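4. Scheduling a campaign in Zindby

Before you start, the client record must be approved and at least one creative must be uploaded. If the client still shows as Pending, see section 3.

1. Open Campaigns and select New Schedule.
2. Choose the client account, for example Honell or Stenis.
3. Enter the start month and the daily impression cap. The lowest cap accepted is 1,000.
4. Select Save Draft. The schedule gets a three-digit number, such as 427.

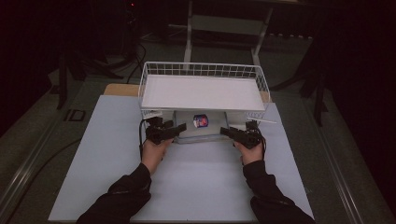 Each placement in a draft needs its own creative, and the sizes have to match before the draft can be sent. Product shots are cropped from the center, so keep the main item away from the sides. Use Preview to check each size.

Caution: Replacing a creative after approval sends the whole schedule back to Draft.

5. Select Send for Approval and pick a reviewer. The default reviewer is Uchenna Nwachukwu. 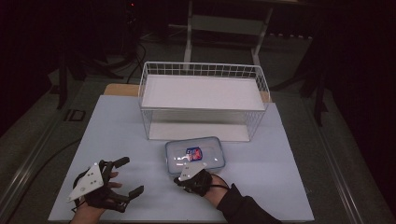
6. Wait for the status to change to Approved - the reviewer has 30 hours to respond, after which the request expires and has to be sent again.
7. Select Publish.

Note: Schedules sent after 4 p.m. on Friday are not queued until the next business day.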